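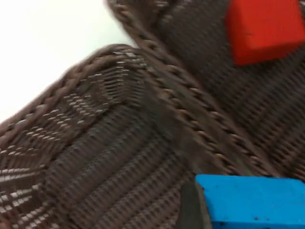
Attachment 1: corner of the brown basket, braided rims

Ticket: Kurarby woven storage basket, braid loosening at corner
Status: Open, waiting on customer

Customer, 9:40 am
Hi! First off, I love this basket. I bought it for the craft shelf in my Orellana apartment and it has been holding yarn, spare mittens and a pile of Kakadeck card boxes without a single complaint. My trouble is at one corner. When I run my thumb along the braid there, it gives a little, and one strand end keeps snagging my sweaters. The weave on the walls feels great, nice and tight all over. Can I fix this myself? I'd hate to send it back!

Support, 11:15 am
Thanks for writing, and so glad it's getting used! The photo is pretty blurry, so I can't find the strand end in it, but I can see the braid and the corner well enough to know which part you mean. A few things to check:

Empty the basket and set it on a table.
Press the braid toward the wall every inch or so and mark soft spots with a bit of tape.
Look for the strand end from inside the basket too. Sometimes it pokes through there.
Let me know how long the soft part is. Up to 4 inches is an easy home repair.

Customer, 1:05 pm
Done! Soft part is just under 4 inches, all on the one side of the corner. Found the end from the inside, too, tucked beside a wall strand. The other rim is solid.

Support, 1:30 pm
Perfect, that's fixable. Work the end back under 5 loops of the braid with a blunt yarn needle, pull it snug, then put a dot of clear craft glue on the tip. Clip it overnight with a clothespin. Cilodico glue works nicely and dries clear. Please skip hot glue, it goes lumpy.

Customer, 4:20 pm
Needle went through on the second try, such a satisfying little job! Clothespin is on now. Will report back after the glue sets.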